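4.2 Repeat viewing and the family film

The second survey wave went out in September, same wording as the first. We kept the list of titles short on purpose. Respondents saw the title only, no poster or year, and were asked how many times they had seen the film start to finish, how many times in pieces, and where. "In pieces" turned out to be the answer people wanted to talk about. Of the 1,000 usable returns, more than half said they had never sat through their favorite family film in one go as adults. They knew it in chunks. The kitchen part, the chase, the speech at the end.

This matters for how we treat narration. Earlier work in this area (see section 2) takes the voiceover as a device that ties a film together for a viewer who starts at minute one. Our viewers mostly dont start there. They come in at 4 p.m. or while the dishes are going, and the voice tells them where they are. Several wrote exactly that in the comment box. One: "I can walk in any time and he catches me up." Another said she had heard the film more often than she had watched it.

So we coded scenes for entry. Two coders, working apart, marked every point where a new viewer could pick up the story within a minute or so. Agreement was decent, weaker for the musicals. Disagreements were mostly over songs, where one coder counted the first verse as a new start and the other did not. We left those as half points, see the notes to Table 3.

The narrated films had more entry points than the others, and the points were spread evenly across the running time. Non-narrated titles bunched theirs up front. The gap holds when we drop the shortest films. It gets smaller, but does not go away, when we drop the ones built from loose episodes. Length did nothing much.

Broadcast history is harder. Station logs from the Grenora archive are good for some years and very thin for others, and the regional breaks are not marked at all. We matched what we could, 4,000 listings in the end, 41 of them thrown out as double entries. A film shown many times in one season does get named more by people who were children at the time. But age and region are tangled up here and we would not lean on it. The Lolow listings, which cover cable only, point the same way.

Childhood point of view: mixed. We expected films told from a child's level (low camera, adults without first names, rooms that look to big) to score higher on "feels like my own family." They did with respondents over 50. Younger respondents showed no difference, and a few found the adults in these films cold. Might be a matter of the titles picked. Might be that younger viewers met these films on a tablet, alone, with no parent in the room to compare. We did not ask and should have.

Endings were coded last and fast. Quiet endings (snow, a window, lights off) were recalled correctly far more often than loud ones. Recall of the actual last line was poor across the board. People gave us the last line they thought it ought to have.

Coding sheets and the full title list are in Appendix B. The Cusi subset is reported seperately in 4.3.
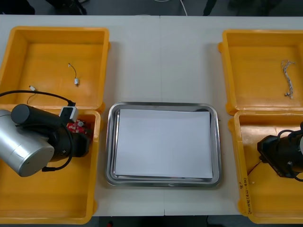 Figure 6. Tabletop with yellow bins and a metal tray between the two pairs.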